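双臂机器人插零件:我踩过的坑和几条小窍门

来自“工作台小窍门”栏目,2026年3月14日

先说那次出事。去年8月,我在Rerari工作间调一台双臂机器人,活儿很简单:抓起蓝色的小销子,往白色工装板上插。前面跑得顺顺当当,我就有点飘了,转身去倒茶。茶还没倒满,身后“嘎”的一声,回头一看,左手捏着销子死死往下压,整块板子翘起来一边,销子歪在孔口,手指还在使劲。我扑过去拍了急停,茶洒了一地(地板到现在还有一块颜色不对)。

后来查日志,位置偏了2毫米。就这么点儿!可是控制程序不知道自己偏了,它只知道“还没到底”,于是接着往下压。力的上限呢,我前一天为了试一个紧配合的零件给调高了,忘了改回来。两件小事凑一块儿,食指的一个关节就废了,等配件等得我心焦。

所以这篇就聊聊卡住、压歪、夹手这些事,都是我自己试出来的土办法,哪条合用您就拿哪条。

第一条,板子一定要固定死。我一开始图省事,垫了块防滑垫就开工,空跑的时候稳得很,一受力就慢慢往外溜。现在我在板子底下贴双面胶,两个对角再用小夹子压住。开工前用手推一推,推得动就重新来。胶要撕干净再贴新的,旧胶起了疙瘩,板子会高出来一点点,插小销子的时候特别要命。

第二条,力的上限写在纸条上,贴在急停旁边。我的纸条上就一行字:“平时12,改了要改回来。”单位是牛,我自己看得懂就行。换紧配合零件要调高,可以,先把纸条翻到背面,收工时看见背面朝外,就知道还有事没做完。土是土,比我的记性好使多了。

第三条,先从最小的零件试。大圆柱看着吓人,其实好插,孔大,偏一点也能自己滑进去。小销子才磨人,指尖一挡,摄像头什么都看不见,程序只能靠猜。我现在每次开机都先拿小销子慢速走一遍,速度压到平时的一半以下,眼睛盯着指尖,手放在急停上。茶嘛,等跑完再喝。

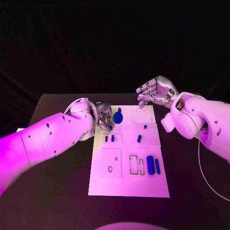 左手手指朝下收拢,右手张开悬在板子上方;粗细两根蓝色圆柱横放在板上。

第四条,不干活的那只手要有个固定的“等候位”。双臂的毛病就在这儿,大家光盯着干活的那只,另一只停在哪儿没人管。我吃过一次亏,左手插完往回收,右手正好停在半路上,两个手腕“咚”地碰了一下,外壳倒没裂,零位跑了,重新标定折腾到半夜。现在我给右手定了个高一点的位置,离板子远远的,左手没回到起点之前,右手一动都不许动。程序里加一个判断就够,几行的事儿。

第五条,管好线缆。手臂转的时候线会跟着甩,短了扯接头,长了拖在桌上,哪天就把零件扫跑了。我的做法是先让手臂慢慢走到最远的姿势,在那个姿势下量线长,再多留一小段,用魔术贴扎带绑上。千万别用一次性的塑料扎带勒死!我勒过,弯折的地方勒出一道印子,后来信号时有时无,查了好几天才查到那儿去。

第六条,卡住了别硬掰。这条我要多说两句。手指夹着零件卡在孔里的时候,人的本能就是伸手去拽。先按急停,看看电机是不是真的断了力,再动手。我那台按了急停以后关节会锁住,得在界面上点“松开”才能用手推,要是没点就硬掰,伤的是减速器。还有,点“松开”之前一定要托住前臂,它会往下掉,砸在手背上是真疼。托好了,顺着销子的方向直着往上提,别左右晃,晃几下孔口就撑大了,以后这个孔怎么插都松。

第七条,零件和孔都要擦。我用的是Ketilsson的打印件,边上常有一圈细毛刺,摸着不明显,插的时候就卡在最后那一点上。拿细砂纸转两圈,再用干布抹一下就行,别抹油,抹了油手指夹不住,零件会打滑转圈。

再说说记录。我在Elov上弄了个小表格,每次卡住都记一笔:哪个孔,哪个零件,力多大,我当时在干嘛(最后这一栏最丢人,但也最有用)。出事以后我照着上面这些改了一遍,又连着跑了90次,成了77次。剩下那些大部分是小销子没对正,程序自己停下来退回去了,没有一次把板子压翘。说实话成功率我不算满意,可是它现在知道停了,我晚上睡得着。
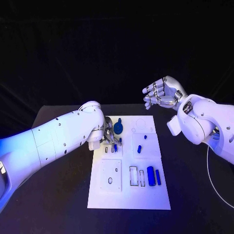

读者Anix留言说,力的上限光靠纸条还是悬,她那边是每次开机自动恢复成低值,想调高得手动再输一遍,“麻烦是麻烦,但忘了也不会出事”。她还问我,退回去以后是原地再试,还是换个位置再试,因为她碰到过在同一个地方反复戳,把孔口戳毛了的情况。

这个开机恢复的主意真好,我当天晚上就改上了,纸条也没撕,两样一起用。至于退回去以后怎么办,我是先抬高一截,重新看一眼孔在哪儿,稍微挪一点再下去,最多试三回,三回不成就停下来叫我。以前我设的是一直试到成功为止,现在想想胆子可真大。

对了,还有人问急停按钮放哪儿合适。我放在坐着伸手就够得着、又不用越过手臂的地方,桌子右前角。装好以后闭上眼睛摸几次,摸得准再开机。要是您是左撇子,就换到左边去,按钮的线记得也沿着桌边固定好,别从椅子底下走,我的椅子轮子轧断过一根。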